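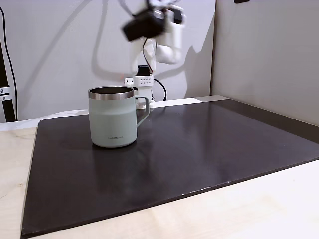
Could the second arm wait until the new budget year, the board member from Kerker asked at our January meeting, and would we lose anything by holding off? The short answer is that it can wait two months without hurting the work, but not much longer. The rest of this report sets out where the equipment money stands and what we would like to change in the plan.

Spending to date

The first bench is finished and paid for. It has a small white arm at the back, a dark board as the working surface, plain pale walls behind and to the side, and a clamp stand at the left. We kept the parts list short on purpose and bought nothing that couldn't be replaced within a week or so. The lighting came in under its line. The clamps and cabling went over, mostly because we under-ordered the first time and paid freight twice.

The Gultano controller board was the one purchase that went badly. It arrived late and the supplier has agreed to a credit, which we have not yet received. Please treat that amount as still outstanding in the statement attached to this report.

Work at the bench

Tasks so far have used ordinary household items, mainly mugs. A mug with a handle is a fair test for an arm this size, and we can buy the same model again if one gets damaged. We planned for 1,000 recorded attempts by the end of the funding period and have asked for no change to that target. The pace depends on how many hours the bench can be staffed, and at present that is mornings only.

The board surface has a bit of shine to it and shows smudges. We wipe it down at the start of each session. A matte sheet would be a minor cost and we have put it on the list for next quarter under consumables.

Second bench

The original application allowed for 2 benches, with the second to be bought as a copy of the first. We still think that is right, with one exception. We would like to move from separate servo motors to a matched set from Halonen, so that spares are common to both arms. The set costs more up front. Against that, we would carry one box of spare motors instead of a mixed drawer, and the person doing the repairs would only need to learn one part.

We also looked at the Grorkton arm, a larger unit with its own stand. It is well made and has a longer reach than we need. The service contract alone would take up most of next year's maintenance line, so we are not recommending it.

Changes requested

We ask the funder to approve the following:

Carry the unspent lighting money forward into consumables.

Move the second bench purchase to March, at the same total.

Add 64 hours of casual staffing so the first bench can run in the afternoons as well.

None of these raises the overall grant. The staffing hours would come out of the travel line, where we have spent very little and don't expect to spend more.

Risks

Delivery times are the main one. If the motor set is delayed past April, the second bench will have a short run before the final report is due, and the extra afternoon hours on the first bench would have to make up the difference – this is part of why we are asking for them now. Quotes from both suppliers are held on file and can be sent through if the program office would like to see them.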